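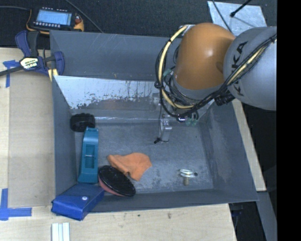
Zinash Abera has been sorting spare parts for a living for 14 years, first at Zollholm and now at the Mekonnen stores in Wurbridge, and I have never met anyone who could talk so happily about a storage bin. I'd asked her what a good one looks like and she was off before I'd found my pen. "Sloping sides!" she said. "You want everything to slide down to where you can get at it." She loves a big metal bin let into a wooden bench, with the pale wood running up to the grey, and she loves the wear even more. The floor of hers is scratched and mottled, rubbed lighter towards the lower right, and there are cloudy scuffs on the right-hand wall that she talks about the way other people talk about old kitchen tables.

"A new bin is a bit boring, isn't it? It's all one colour. Give it a few years and it's got a face."

Most of what was in it had gathered over on the left, with a round black thing with a notched rim tucked right into the back corner. I asked if that bothered her. Not a bit. "Corners are where the good stuff goes," she said. "When I started I'd tip a bin out on the bench and put it all back in neat rows. Took me ages, and by dinner time it was a heap again. Now I let it be a heap. I just want it to be a heap of the right things."

The right things are her real subject. The stores keep 69 kinds of part, and she knows most of them by feel (she did offer to prove it with her eyes shut, and I wish we'd had time). Her rule is that anything with teeth or notches lives apart from anything that scratches easily. Small things go in tubs, and tubs never go inside bins. "You'll lose the tub and then you'll lose your temper."

She is just as keen on labels. She writes them by hand in capitals, and puts the old name underneath if people still use it. There's a bracket everybody calls a Letent, after a supplier they stopped buying from long ago, and she has no plans to correct anyone. "If you ask for a Letent, I'll give you a Letent. Why would I make your morning harder?"

February is her favourite month, when the shelves get their yearly turn-out and she finds things she'd given up on. Last time it was a box of washers she had ordered twice over. She was thrilled, and she's still using them up.

Interview by Chiamaka Haruna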